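Raptis Parts Help Desk
Ticket 4225: Blue gear won't sit right on the peg board
Opened by: Kanini Mabula
Assigned to: Ilgın Ersoy
Product: Urnik gear board, white, with the blue parts set
Status: Waiting on customer

Kanini Mabula wrote:

Hello there, and thank you in advance for reading all of this, I know I go on a bit. We bought the Urnik board back in November along with the blue parts set, and we've been very happy with it on the whole. It gets used nearly every day. My trouble is with the toothed gear. When I set it down over its peg it goes most of the way and then stops, and it leans a little toward the corner of the board. If I press harder it will go down, but then it doesn't want to turn, and getting it off again takes two hands and some muttering.

I've tried it on the other pegs in the set and it leans on every one of them. The bigger of the two spare gears has the same lean on the same pegs, which made me wonder if the pegs are the problem and I've been blaming the poor gear all this time. I wiped everything down with a damp cloth and dried it well before trying again. No change.

I should also mention that the slotted plate has gotten tight, and the small parts that go in it need a firm push. I don't know if that's connected.

Ilgın Ersoy (Raptis) wrote:

Hi Kanini, please don't apologize, long tickets are much easier for us than "it's broken, help." The peg is a good guess. The pegs in this set have a slight step near the bottom where the wide part begins, and on one production run that step came out a hair too tall. The gear rides up on it and tips.

Could you try the following for me when you have a few minutes?

1. Take every part off the board and lay it flat on a table. A board that's propped on a book or a folded towel will bow a little, and that alone can give you a lean.
2. Stand one peg by itself on the board, nothing on it, and look at it from the side with your eye down near the tabletop.
3. Drop the gear on from just above the peg and let go. Don't press.
4. Turn the gear over and do it again.
5. Look on the underside of the peg for a number. It will be 17 or 25.

About the slots, leave those alone for now and please don't sand anything! Sanding is very hard to undo and we'd like to replace the plate for you if it comes to that.

Kanini Mabula wrote:

Well, I did all five, and I enjoyed it more than I expected to. The peg looks straight to me from the side. The gear still leans when I drop it, but when I turn it over it leans much less, and it will spin if I give it a flick. The number is 17, on all of them.

While I was at it my sister-in-law, Theano Christodoulou, came by and she thinks the board is a tiny bit bowed, up in the corner where we keep the gear. She slid a piece of paper under it. I couldn't get the paper under anywhere else. It does live near the radiator in winter, so I suppose that could be my own doing.

Ilgın Ersoy (Raptis) wrote:

Theano has a good eye, please thank her. A 17 peg is from the early run, so I'm going to send you a full set of the 25 pegs at no charge. Swap them in before you decide anything about the board. If the paper still slides under after the board has been lying flat for a few days, well away from the radiator, write back and I'll ask Stamatia Stamatopoulos in the workshop to set one aside for you.

Stand your gear in the upper left part of the board with a small peg just below it, as we have it, so that we're both talking about the same spot.

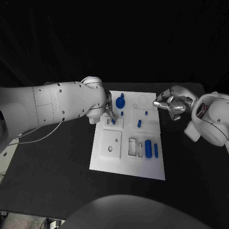

Category: Boards and Plates > Fit and Alignment

Kanini Mabula wrote:

Thank you, the photo helped a great deal. I had our board turned around the whole time, so what I've been calling the top corner is your bottom one. Please swap that in your notes. I've set the gear up the way you have it, with the small peg below, and it leans a bit less on that side, though it still leans. The pegs haven't come yet. The board is lying flat in the spare room, and I'll leave it there until they do.

Ilgın Ersoy (Raptis) wrote:

Notes fixed. The pegs went out this morning in a padded envelope, so keep an eye out, they're easy to mistake for junk mail. I'll leave the ticket open. Let me know about the slotted plate as well once you've had a chance to try it again.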